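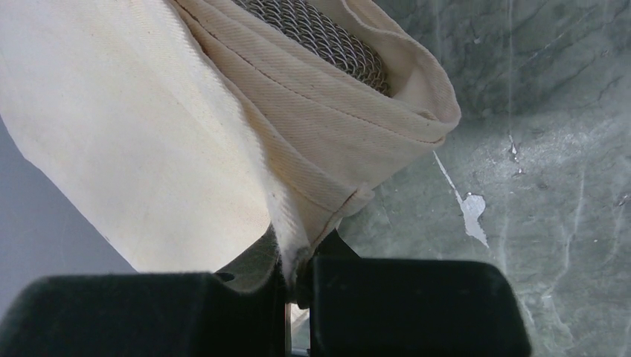

Hennessy Robotics Club to Compete in Soft Materials Handling Event

DALTPORT – October 28, 2018 – The robotics club at Hennessy Technical College has been accepted into the Nudurix Student Handling Challenge, a competition for college teams that build and program robot arms to work with cloth, mesh and other materials that change shape when they are picked up. The event takes place in January at the Daltport Exhibition Hall.

Hennessy will enter one arm, named Barkar by the students. The club built it over two semesters in the college's machine shop and carries a small camera at the wrist, so that the software and the students both have a close view of whatever is between the fingers.

Most of the club's earlier projects dealt with rigid parts such as blocks, bottles and gears. Cloth has meant starting over on much of the software. A folded edge can look the same to the camera from several angles, and a grip that holds one layer of canvas may miss the layer behind it. Metal mesh brings a different problem, as light reflecting off the rings changes with every small move of the arm.

For that reason the club has spent much of the fall term on canvas and chainmail together. In one exercise the gripper pinches a cream canvas cloth at its gathered end while the cloth is wrapped around a piece of chainmail, with the steel rings showing at the open cuff. Students practice on a gray-green marble surface, whose veins and pale marks give the vision software a busy background to sort out from the fabric.

Teams in the challenge will face 4 rounds. The first 2 are run with materials the teams have been told about in advance. The materials for the others stay sealed until the morning of the event. Arms must work on their own once a round begins, and a team that touches its arm during a round gives up the points for that round. Judges score each round on placement, time and the condition of the material afterward.

The Hennessy team has 12 members, drawn from the mechanical design, electronics and computer programming courses. First-year students handle the practice logs and the finger pads, which are cut and fitted in the shop. Second-year students are responsible for the motion planning and the camera software. Club work is not graded, but students in the programming course may use it toward their final project.

The club has raised $3,420 toward parts, transport and entry fees through a repair day and an alumni appeal. Donations are still being accepted at the college's main office – checks should be made out to the college with "robotics club" on the memo line.

An open practice will be held in the machine shop before the winter break. Details will be posted on the club's page on the college website. Visitors are asked to sign in at the front desk and wear closed shoes.

Hennessy Technical College offers two-year programs in manufacturing, electronics and computing in Daltport.

Media contact: Office of Communications, Hennessy Technical College, Daltport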